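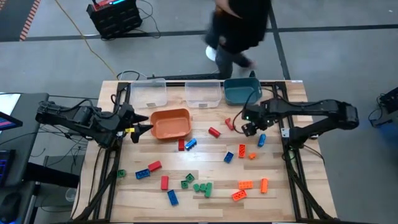 Figure 4.1 A worktable with bins and toy blocks.

Chapter 4
Sorting and Putting Away

4.1 Introduction

Every room in which small things are used must also be a room in which small things are put away. The blocks on the worktable in Figure 4.1 lie at all angles across the wooden top, while the bins are empty. Before a single block is moved, several decisions have to be taken. Which blocks belong together? Which bin should receive them? How will another person, coming to the table later, know where to look?

This chapter is concerned with those decisions. It follows on from Chapter 3, in which the layout of shelves and work surfaces was considered, and it prepares the reader for Chapter 5, which deals with labelling and stock records. The methods set out here apply to playrooms, school stores, workshops and kitchens alike. Toy blocks are used for most of the worked material, as they are cheap, sturdy and familiar to all readers.

By the end of the chapter, the reader should be able to:
describe a loose collection by colour, shape and size;
choose one rule for sorting and apply it throughout;
match containers to the groups that the rule produces;
recognise when a collection needs a second stage of sorting.

4.2 Terms used in this chapter

A group is a set of objects that are to be kept together. A rule is the statement that decides the group to which an object belongs. A bin is any open container standing on or near the work surface, whatever its material. A remainder is whatever is left when the rule has been applied to everything on the table.

The remainder deserves more attention than it usually receives. In most stores it is allowed to gather in a drawer, where it grows until the drawer will no longer close. Section 4.6 sets out a procedure for dealing with it.

4.3 Choosing a rule

Consider the red and the blue blocks in Figure 4.1. A rule based on colour would separate them at once, and a young child could follow it. The same rule takes no account of shape. One of the red pieces is irregular and others are rectangular, yet under a colour rule all of them go into the same bin. Whether this matters depends on what the blocks are for. A class learning the names of colours will be well served by it. A builder in search of pieces that stack will have to search the whole bin.

Shade presents a further difficulty. A bright blue block and a dark blue block may be placed together by one person and apart by the next. The rule should therefore be written down in plain words before work begins, and it should say how doubtful pieces are to be treated.

The Favel nursery store, to which we return in Section 4.5, held 2,215 loose pieces when its contents were first listed in January. Tarmo Ramanauskas, who drew up the list, began with a rule based on shape and gave it up after 500 pieces – the children put things back by colour, and the store had to follow them. The final scheme used 12 groups.

4.4 Choosing containers

Containers should be set out before sorting starts, within easy reach and with their openings clear. Clear plastic allows the contents to be seen from the side. A coloured bin hides more, but it can be told from its neighbours at a distance, and a bin of a distinct colour may be reserved for the remainder.

Where there are more groups than bins, two courses are open. The first is to widen the rule so that fewer groups result. The second is to sort in stages, filling the bins with broad groups and then emptying each in turn for finer work. The second course takes longer and needs a larger area of clear table.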